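March 3, 2022

So I finally did the thing I've been threatening to do since December and went a whole month without buying anything scented. No candles, no fancy hand soap, no fabric softener that smells like a mountain I've never been to. My nose was tired! I also wanted to find out how much of my grocery money was going toward making my apartment smell like a hotel lobby (a lot, friends, it was $53 in one month and I'm a little embarrassed typing that).

The idea came from Shanti Bhatt, who I used to share a wall with back in Sevport. She gets migraines and had to clear everything out years ago, and when I visited her over the holidays I noticed I slept like a rock. Could've been the mattress. Could've been the three helpings of rice pudding. But I came home, opened my front door and got hit in the face with fake vanilla, and that was that.

The first week was weird. I kept thinking something was wrong with the kitchen, and then I'd figure out it was just... the kitchen. Toast. The onions in the basket by the window. A sort of warm dust smell when the radiator comes on, which I remember from my grandmother's house and had completely forgotten about. I got kind of sentimental over a radiator, you guys.

By week two I could smell other people's laundry in the elevator from a full floor away. Karabo Fourie from downstairs got in with a basket of towels and I had to breathe through my scarf, and then of course I had to explain myself, and now Karabo wants to try it too, so we're trading notes.

Laundry has been the hardest part for me, because clean clothes have a smell in my head and it's the one my mom's always had. Plain washed cotton smells like nothing at all. I rewashed a load of sheets because I didn't believe they were done!

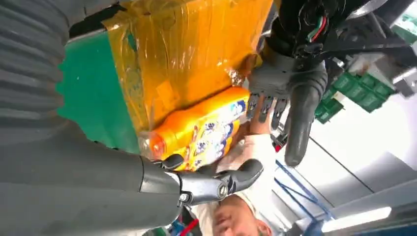
*Orange bottle, yellow label, and an awful lot of my childhood.*

I'm keeping the candles out for good, I think, except maybe one for when people come over. The hand soap can stay boring. On laundry I'm still going back and forth, so if you use an unscented one that you really like, tell me in the comments, and tell me what it does with gym socks.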